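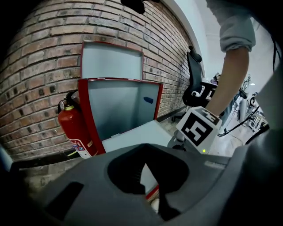

Unit 2: Masonry Walls and Moisture

A single layer of brick is not watertight. Rain enters through hairline gaps between mortar and unit, so a cavity wall needs a drained space, flashing and weep holes. 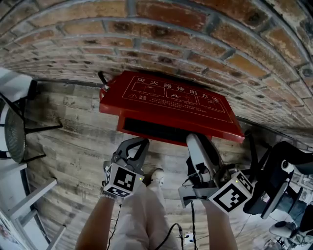 Mortar should be weaker than the brick it joins. Movement then cracks the joint, where repair is cheap. Gray joints between red-brown bricks, as on the wall behind the extinguisher box, show every later patch, so match the color before repointing. Cure test cubes for 28 days.

Problem set, due Friday: the Belley wall measures 11 m by 2 m. Find the area and the number of bricks at the Cindura catalog rate. Check your total against the Daher estimate of 1,134 and explain any difference.
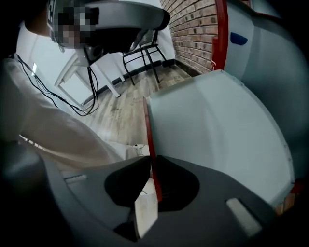 Fig. 3. Open door panel with red edge trim.

Reading: Flestano notes, section on flashing.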